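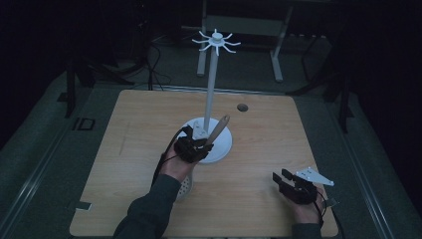 How long do I have to claim against the council after tripping on a pavement?
Three years from the date of the fall, in most cases in England and Wales. Children have until they turn 21. Don't sit on it though, evidence goes quickly.

How to put the claim together

Go back and measure the defect. Ruler or tape, depth and width, date on the back of the print. Councils often fix a slab within days of a complaint so do this first, report it after.

See your GP, even for a sprain. Ask for it to go in the notes. No medical record, very hard claim.

Get names. Anyone who saw it or helped you up. Phone number and email, both.

Then write to the highways department. Exact spot – "outside 107 Forkham Road, kerb side" not "near the shops". Ask for the inspection records for that stretch. You can get these under Freedom of Information if they drag there feet.

Keep receipts. Taxis, prescriptions, broken glasses, lost wages. Miklós Somogyi, one of our readers, got £430 back in fares and physio alone becuase he'd kept every slip in an envelope.

Expect a no first time. The usual line is section 58, meaning they had a reasonable system of inspection. Check the dates they send you. If the road was due a look in October and no one went, say so in your reply and quote the page.

Still stuck – talk to a solicitor. Ask what cut they take if you win, get it in writing before you sign.

Updated 8 Aug 2018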